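Probert Room, Bench Notebook
Thursday, June. Entry on the white table and back wall. 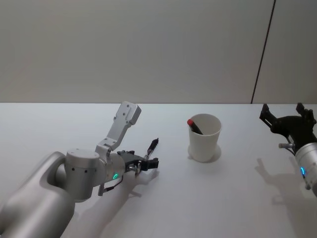 The table was returned to its place against the gray wall panels before the start of the morning session. The surface is to be wiped with the Plesport solution at the close of each day, using 2 cloths, one damp and one dry. Powdered cleaners are not permitted on the white top.

The join between the wall panels was inspected at 8 a.m. It remains the only dark line on the wall and is noted here as a matter of record. No filler is to be applied until the Drernier order has been received. Colleagues are asked not to tape notices over the join, as the adhesive used last winter left marks that took two days to remove.

Table height was checked at both front corners and found to agree. The Pundora level was used and has been returned to the second drawer.

Lighting: the overhead lamps were set to 1,000 lux at the table surface. The earlier setting produced glare on the white top in the afternoon. The blinds should stay down after lunch.

Outstanding: replacement cloths; a date for the Drernier delivery; a label for the second drawer.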